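# About the Closlow Robot Picking Club

We're the robotics club at Closlow, and we teach a robot arm to pick things up. It sounds like a small ambition for a club that meets as often as we do, but it has kept us happily busy for years and we're nowhere near the end of it!

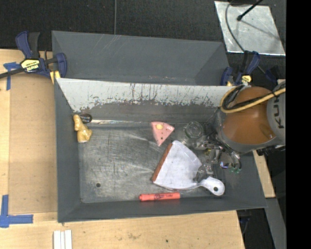
The club started when Eftychia Alexiou, who teaches maths and computing, put a note on the board asking whether anyone fancied staying behind to write some code that moved something real. Two pupils turned up. They spent their first term with a desktop kit and a box of erasers, and by the summer they had a queue of friends wanting a go. We now have members from every year group, and plenty of them had never written a line of code before they joined.

## What we work on

Our main project is called Lyimo. The idea is bin picking: you tip a mixed lot of objects into a bin, and the robot has to find one, work out how to take hold of it, lift it out and put it down in the next bin along. Then it does the same again until the first bin is empty, and then we swap over and send everything back the other way.

We like awkward objects. Shiny things are a favourite because the light bounces off them, and see-through things are even better (or worse, depending on whose turn it is to fix the code). Flat things with a handle cause long arguments – do you go for the handle, or for the edge? A marker pen lying on the floor of the bin is harder than you'd think. Members bring in things from home, and there is a lot of pride in finding an object that beats the current program.

A full run is 100 picks. We log every one, including the drops, and the person who wrote that week's changes has to read the log out loud to everybody else. There's usually cake.

## How the club is set up

We split into teams, and you can move between them whenever you like:

- **Seeing** – cameras, lighting and working out where one object stops and the next one starts
- **Moving** – planning the path of the arm so that it stays clear of the bin walls
- **Gripping** – everything at the end of the arm, from hoses and fittings to fingertip shapes
- **Logging** – keeping the records, drawing the charts and spotting when a change has made things worse

New members spend their first 2 sessions on the simulator, and after that they get a safety talk and a turn at the bench with one of the older members beside them. Anyone in the room can call a stop at any time, and you never have to explain why you did. We clamp things down before we start, we tape out where things go, and hands stay well out of the work area while the arm is on.

## Olach and the Festurport challenge

Olach is the name of our picking program. It was a typing mistake in somebody's file name, and it stuck. It's now on its eighth version, and very little of the first one is left, apart from a comment near the top that says "fix this later".

Every May we take Olach to the Festurport challenge, where school and college clubs get the same bin of objects and 8 minutes to clear as much of it as they can. You don't see the objects until the morning, so there's a mad hour of testing before the first round. We haven't won it yet. Last time we lost ages on a spoon that we kept nudging along the wall, and the whole journey home was spent on ideas for what to do about it. Some of those ideas are in the program now and they work a treat.

## Coming along

You don't need any experience, and you don't need to be top of the class in anything. We have people who love the soldering iron, people who love spreadsheets, and one who came to draw the posters and ended up writing half of the path planner. Sessions start at 3.45 pm in the technology block and finish when Ms Alexiou starts switching the lights off.

If you'd like to visit, leave your name at the school office or just put your head round the door. Bring something tricky for the bin – nothing sharp, nothing breakable, and nothing you'd be sad to see scratched.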